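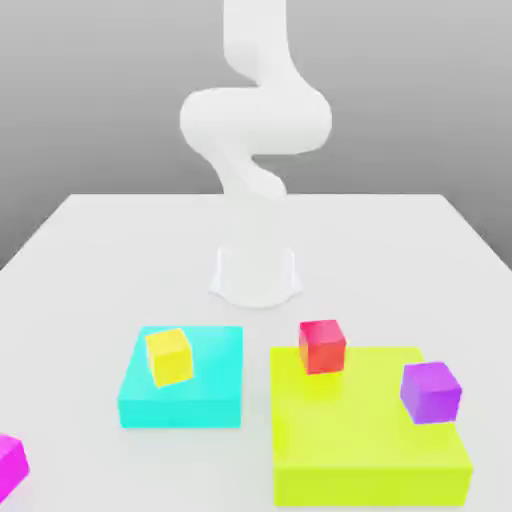 ## 海外から持ち帰った種、空港で申告したら預かりになりました。取り戻せますか?

**オニェカチ・アデビシ(Onyekachi Adebisi)**

はじめて投稿します。長くなりますがお付き合いください。

8月に親戚の家へ遊びに行った帰り、現地の園芸店でつい豆と唐辛子の種を買ってしまいました。豆は「コセル(Cosell)」という名前で売られていたもので、花がうす紫でとてもきれいなんです。叔母の庭で毎朝眺めているうちに、どうしても自分のベランダでも咲かせたくなりまして。全部で19袋、小袋なのでお菓子の箱ひとつに収まるくらいの量です。

到着した空港で、荷物を受け取ったあと植物検疫のカウンターに寄って正直に見せました。すると「検査証明書は付いていますか」と聞かれ、お店のレシートしかないと答えたところ、そのままでは持ち込めないとのことでした。係の方はとても丁寧で、その場で処分してもらうか、ひとまず預けるかという話になり、未練がましく預けるほうをお願いして帰ってきました。

教えていただきたいのは次の二つです。

- 今からお店や現地の役所に頼んで、証明書だけ後から送ってもらうことはできるのでしょうか。
- だめだった場合、次はどういう手順で買えば無事に持ち帰れますか。

種は未開封で、袋には品種名と発芽率が印刷してあります。お店の名前はドラコス(Drakos)といって、通販もしているようです。叔母に電話したら「封筒に入れて玩具とでも書いて送ってあげる」と言われたのですが、さすがにそれはまずいですよね……。気持ちはありがたいのですけれど。

---

**ルキア・マルガリティス(Loukia Margaritis)**

アデビシさん、こんにちは。せっかくの旅のお土産、残念でしたね。でもきちんとカウンターに寄られたのは本当に良かったと思います!

私は小さな種苗の輸入を手伝っていたことがあり、書類のやりとりで何度も冷や汗をかきました。そのときの経験からお話ししますね(制度は変わりますので、最後は必ず植物防疫所に確認してください)。

まず一つ目ですが、後から証明書だけ取り寄せるのは、かなり難しいと思っておいたほうがいいです。検査証明書というのは、輸出する国の政府機関が、出国の前に現物を検査して発行するものなんです。種がもう手元を離れて日本に来てしまっているので、向こうの検査官が見るべきものがありません。お店が「うちの種は健康です」と一筆書いてくれても、残念ながら代わりにはなりません。預かりには期限があるはずなので、控えの紙に書いてある連絡先に早めに電話して、返送や廃棄の手続きを聞いてみてください。

二つ目、次回の買い方です。私なら次の順で進めます。

1. 買う前に、植物の名前(できれば学名)と輸出国を控えて、植物防疫所に持ち込めるかどうか問い合わせる。植物と国の組み合わせによっては、輸入が禁止されていたり、栽培中の検査など追加の条件が付いたりします。唐辛子のなかまは条件が細かいことがあるので、豆とは別に聞いてください。
2. お店に、検査証明書を付けて売ってもらえるか尋ねる。小さなお店だと断られることも多いです。
3. 証明書の植物名と数量が、実際の荷物と合っているか確かめる。
4. 到着したら、税関より先に植物検疫のカウンターへ。

費用も先に聞いておくと安心です。私が手伝っていたクラウ(Culau)というところでは、種の代金が2ユーロなのに、証明書の手数料が30ユーロということがありました。箱を開けてみんなで笑ってしまいましたが、少量だとどうしてもそうなります。

それから叔母さまのご提案ですが、これはどうかやめてあげてください。郵便で送る種にも同じように証明書が要りますし、中身を偽って書けば、受け取るアデビシさんにもご迷惑がかかりかねません。叔母さまには、代わりにお庭の花の写真をたくさん送ってもらってはいかがでしょう。

うす紫の花の豆なら、国内の種苗店でも似たものが見つかることがありますよ。「藤豆」で探してみてください。コセルと同じ色かどうかは分かりませんが、ベランダでもよく伸びますし、夏の日よけにもなってくれます。

---

**zevano_200**

自分も前に同じことがあって、あきらめて処分してもらいました。少しの量だから見逃してもらえるかなと思っていたのですが、個人用でも一袋でもだめだそうです。唐辛子はつらいですよね。国内の通販にもめずらしい品種がけっこうあるので、今はそっちで楽しんでいます。

---

**オニェカチ・アデビシ(Onyekachi Adebisi)**

お二人とも、ご親切にありがとうございます。午後に控えの番号へ電話してみたところ、やはり後からの証明書では難しいそうで、豆も唐辛子も処分をお願いすることにしました。叔母には封筒の件をきちんと断りました。少しすねていましたが、花の写真はさっそく届いています。藤豆は今からだとまきどきを過ぎているようなので、来年の春に向けて、まずは大きめの鉢と支柱をそろえておきますね。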